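La mano izquierda no soltaba. En Grulirside lo llamábamos "el fallo de enero", aunque ya era verano y nadie recordaba bien por qué. El procedimiento decía: parar, esperar 90 segundos, volver a dar la orden de abrir. Yo había esperado los 90 segundos nueve veces.

Era mi turno y estaba escribiendo el informe para Nendeo, en español, que no es mi lengua. Me costaba mucho la palabra "agarre". Escribí "la mano tiene miedo" y lo borré, porque un cliente no paga por leer eso. El registro marcaba el error 479: fuerza mantenida sin orden. Dicho de manera sencilla, el programa creía que la mano estaba abierta, y la mano no estaba de acuerdo.

Después la orden llegó tarde, cuando yo ya tenía mis dedos cerca de los suyos. No me hizo daño. Sentí solamente el aire y un golpe pequeño en la uña, y me quedé quieto, como se queda uno delante de un perro desconocido.

Adjunté al informe el material de aquel día.

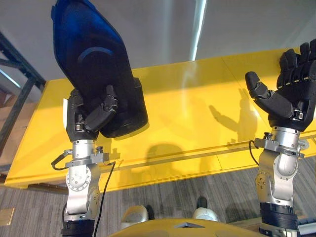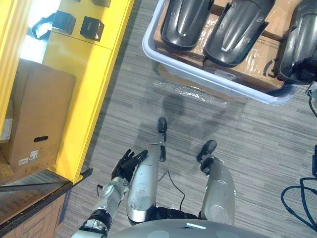 De Nendeo contestaron antes de la cena, con una sola pregunta, y era por qué había una persona al alcance de la mano con los motores encendidos. Del error 479 no decían nada. Lombardi, en copia, añadió que el retraso en abrir se podía corregir en unos 15 días, pero que la costumbre de acercarse no la corregía ningún programa, y que hasta nueva orden el botón de parada lo tendría siempre otra persona, lejos de la mesa.

Leí el mensaje dos veces, la segunda con diccionario. Luego corté la corriente, fui hasta la mano y la toqué con el dorso de la mía. Cedió enseguida, sin ninguna fuerza. Volví a la pantalla y en la casilla de la causa escribí: "Confianza". El formulario no la aceptó y tuve que elegir de la lista.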